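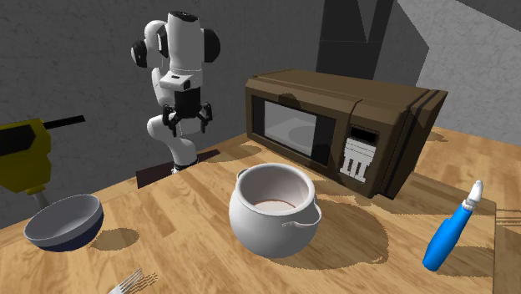
Mereana Merrick wrote in after the last post to say that I had the order wrong, and that you should sort out where you're going to eat before you sort out where you're going to sleep. She has moved more often than I have, so I've taken her word for it and started this post with the kitchen.

Print this post
E-mail to a friend

We have now been in the Culora flat for a bit over five months. We moved in October, from the house in Plelville, which had three bedrooms, a shed and a laundry you could turn around in. The flat has one bedroom and a cupboard where the hot water system lives. I said I would write up how the downsizing went once the boxes were gone, and the last one went out to the recycling this morning, 5 April 2025.

The kitchen took longest. In the old house we had duplicates of nearly everything and no idea we had them. I found two potato mashers, and neither of us likes mash much. My rule was that anything we hadn't used since the previous winter went to the op shop on Guthrie Street. I broke it for the preserving pan, which was my aunt's, and it now sits on top of the wardrobe with the spare blankets inside it.

Bench space is the real limit. Whatever lives on the bench has to be used most days. The toaster failed that test and went to Tanner Fortin, whose own had died. We do toast under the grill now and burn it about one morning a week.

The other thing I'd pass on is to measure the doorways at the new place, and the stairwell too. We measured the rooms very carefully and forgot the landing. The sideboard had to go back down two flights and was sold to Terence Bickerstaff the same week for less than I wanted.

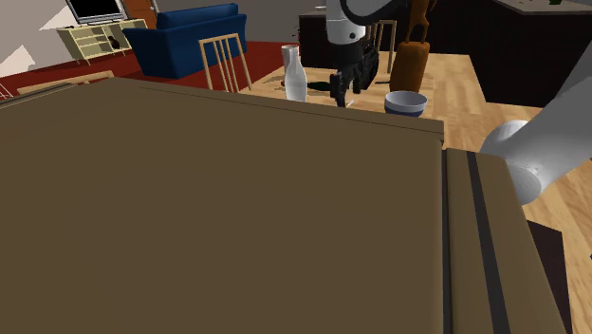

What it cost

I kept receipts. The removalists charged $508, which included an extra hour because of the sideboard. Selling furniture brought in $393, mostly from the dining table and the bookshelves. The truck was booked through Stusine and arrived on time, and the two blokes wrapped the mirrors without being asked.

I left out the paint. The bedroom needed two coats, and then the hallway looked shabby beside it, so we did that as well. I don't regret it but it isn't strictly a moving cost.

Rates and insurance will be lower over a full year, I think. I'll know more when the first annual bill comes through.

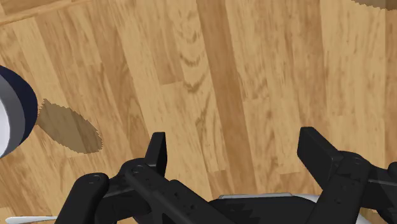

Images: Yamila Arancibia

Books were harder than furniture. I had assumed I'd keep the ones I reread, and then discovered I reread very few of them. The gardening books went to my sister, who has a garden. I kept the atlases, which are out of date, and a shelf of crime novels I've already forgotten the endings of.

I do miss the shed. There was nothing much in it besides tins of screws and the old mower, but it was somewhere to put a thing down while you decided about it. Here you have to decide at the door.

Zulema Daza has asked whether we'll get a storage unit. We looked at one near the station and decided against it for now. The bikes are in the hallway and we walk around them.

Print this post
E-mail to a friend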